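Re: [bench-arms] Anyone running the Cloleo two-arm kit?

On an evening in September, Edin Kelmendi wrote:

> Hi all,
> We're looking at the Cloleo two-arm kit from Zetaswood for cloth
> work, mainly folding and sorting laundry. The sales page is heavy on
> adjectives and light on everything I want to know. Has anyone here
> put one together? I'm most curious about
> - how bad the cabling is
> - whether the wrist cameras are any use up close
> - if the service plan is worth paying for
> We have up to 3000 to spend and I'd rather not blow it all on
> something that sits in a crate.
> Thanks,
> Edin

Hi Edin,

We've had ours going since the spring, so I can give you a decent rundown, with the warning that I'm fond of the thing and you should discount accordingly.

Assembly first. The manual says an afternoon. It took the 2 of us an afternoon plus most of the next morning, and a good chunk of that was me putting one of the wrist brackets on backwards and then refusing to believe it. The arms themselves come mostly built. What you're doing is bolting down the bases, squaring up the aluminum profile, and running cable. The hardware bags are labeled well, except for bag 33, which in our box had the same label as the bag of spare screws (I wrote to them, they were nice about it, no idea if they fixed it).

Cabling, since you asked. It's the weakest part of the kit in my opinion, but you can live with it. The purple camera cables run outside the arms, down the long links, and you tie them on yourself. The trick is slack. Leave much more than looks tidy, especially past the elbow, or the arm will tug on its own connector the first time it reaches for the far corner. Ours make big floppy arcs and my boss hates how it looks, but I haven't had a connector pop out since I redid them that way. Put the ties on the straight part of the link and stay away from the joints. And buy a bag of small white ones, because the kit gives you maybe half of what you'll want.

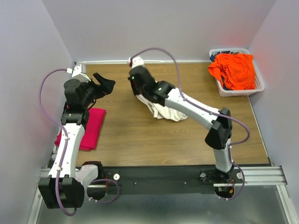
For the cloth work, I'd start the way we did: one white cloth, one red one, a plain laundry basket in the corner, and something bright to go in it. Big color differences save you so much grief early on. We tried gray towels in week one and spent the whole time arguing about whether the software was broken or the towels were. Walls around the table help too. Ours are light gray panels on three sides, and once they went up we stopped getting fooled by people walking past in loud shirts.

The grippers are fine on a bunched-up cloth. They're so-so on one that's lying flat, and a neatly folded edge is still a coin toss for us. If your job is mostly picking things out of a basket, you'll be happy quickly. If it's folding shirts to a store standard, plan on a long fall. Jurić makes replacement fingertips in a softer rubber that are supposed to fit. I have a set sitting in my desk drawer and have not gotten to them, so no opinion there. If anybody on the list has, please speak up!

Wrist cameras: yes, useful, more than I expected. The view gets blocked when the gripper is right down in the fabric, and then you're leaning on whatever fixed camera you have over the table. Get one of those if you don't have it already. The kit doesn't include it and the sales page sort of lets you think it does.

Service plan. It was 500 for the year when we signed up, and you should ask again because they were talking about changing it. We've used it once. The left elbow started making a clicking sound, they had me send a recording, and a new joint came from the Vullport warehouse before the week was out. I also got a real person on the phone, who knew what I was talking about. For a first kit I'd pay for it. For a second one I might not.

On the budget, I think you can make it work, but put the table, the panels, the fixed camera and shipping on the list before you order. Shipping stung. The crate is heavy and they only do one carrier.

Oh, and get a table with a bit of grain or texture to it. We started on a shiny white one and the glare was awful. The brown wood top we have now has been no trouble at all.

Happy to send you my cable notes if you want them. They're handwritten and there's coffee on page one, but the lengths are right. Also, which version of the controller are they quoting you? They had two on the price list when we bought, and the cheaper one didn't do both arms at the same time.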